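Putting the Household Bags in Order

August 9, 2020

Readers of this page will recall that in May I undertook to review the contents of the hall closet and to report on the results. The linens were dealt with first, followed by the coats. The present entry concerns the bags, which proved to be the largest part of the work and the part on which I have received the most correspondence.

The household had not conducted a review of its bags since the move to the apartment on Emholm Street. During that period bags were acquired through the usual channels: purchases before trips, gifts, school requirements, and a number of items left behind by visiting relatives. My sister, Nneka Okonkwo, has confirmed that she does not wish to have hers returned.

The following procedure was adopted. Every bag was taken out of the closet and placed on the bedroom floor along the wall. Each was opened, and all pockets were emptied, including the small inner pockets that are easily missed. The contents were placed in a dish for later sorting. They consisted for the most part of receipts, hair ties, pens, and foreign coins, together with a library card belonging to my nephew and a house key that fits no door we have been able to identify. The key has been retained.

After emptying, the bags were divided by use. Travel bags formed one group, daily bags another, and shopping bags a third. I had originally planned to divide them by size, and I would advise against this. A large bag that folds flat and a large bag with a stiff frame have very different storage needs, and a division by size treats them as equals.

Backpacks presented the greatest difficulty. They do not fold well, their straps catch on one another, and they will not stand upright when empty. My earlier practice had been to hang them from a single hook on the back of the closet door, one over another, until the hook came out of the door. The door has been repaired by Danjuma Adeleke, who also supplied the replacement hook and recommended that it be limited to one item.

I therefore tested the method of laying the bags flat and stacking them, with the softer fabric bag placed over the backpack. The black bag and the red one were used for this purpose, being the two that are taken out most often.

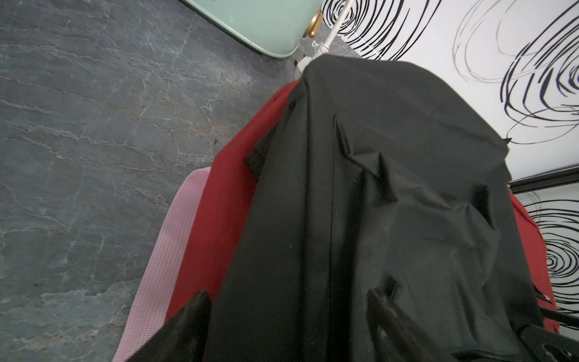
The black bag laid over the red one, with the pink mesh showing at the left.

The method has clear advantages. The stack takes up less width than the hook arrangement, and the item on top can be lifted away with one hand. It also has a drawback, in that dark ribbed fabric shows every piece of lint, and the lint is most noticeable toward the middle of the bag. I have since passed a damp cloth over the black bag and shaken it out on the balcony. A dry clothes brush was tried first and moved the lint from one place to another.

Straps should be dealt with before any stacking is attempted. Loose straps tend to slide out from under the stack and become wrapped around whatever is stored beside them, which in our case is the vacuum cleaner. The approach now in use is to tuck each strap beneath the bag it belongs to. Where a strap is too long for this, it is folded back on itself and held with a plain elastic band. Kelechi Okafor, a regular correspondent of this page, wrote to suggest fastening buckles across the front of the bag. This was tried and found suitable for backpacks with a chest strap, and I thank her for the suggestion.

Zippers were inspected at the same time. Several had become stiff, and one would not move beyond the halfway point. The stiff zippers responded well to the tip of an ordinary pencil rubbed along the teeth. The stuck zipper had caught a thread of its own lining and was released with tweezers over the course of an evening. It is my view that zippers should be left closed in storage, although my mother held the opposite opinion and kept hers open so that the bags could air. A reasonable compromise is to air the bags open for a day and close them afterward.

On the matter of washing, I can offer only limited guidance. The shopping bags were washed by machine in cold water and dried on the line. The backpacks were cleaned by hand in the bathtub with a small amount of dish soap, with particular attention to mesh sections, where crumbs and dust collect and where a soft toothbrush is the most effective tool. One older canvas bag was machine washed against the instructions on its label and is now considerably smaller. It has been reassigned to the storage of clothespins.

A word should be added on what was given away. Bags in sound condition with no regular user were offered first to family and then to the neighbors on our floor. Agata Parisi, from across the hall, accepted a wheeled shopping bag and two totes, and in return provided a shelf liner that had been cut too short for her kitchen and fits our closet precisely. The remaining bags were delivered to the donation counter on Astton Road. Those with torn bases or missing zippers were cut up for the fabric, of which I now have more than I can use.

The bags that remain are kept on two shelves. The lower shelf holds travel bags, with the smaller ones stored inside the larger. The upper shelf holds the daily bags, stacked flat in the manner described above. The shopping bags are folded and kept in a basket beside the front door, and members of the household have been asked to return them to the basket after unpacking. Compliance with this request has been partial.

I had considered attaching labels to the shelves and decided to wait until the arrangement has been in use for a full season. My cousin Titilayo Akpan will be staying with us before her studies resume and travels with a good deal of luggage, so the lower shelf may need to be cleared in any case.

Comments remain open below for those who wish to share their own arrangements. I would be especially glad to hear from anyone who has found a satisfactory way to store a bag with a rigid handle that does not retract. Ours is at present behind the bedroom door. The next entry will address umbrellas.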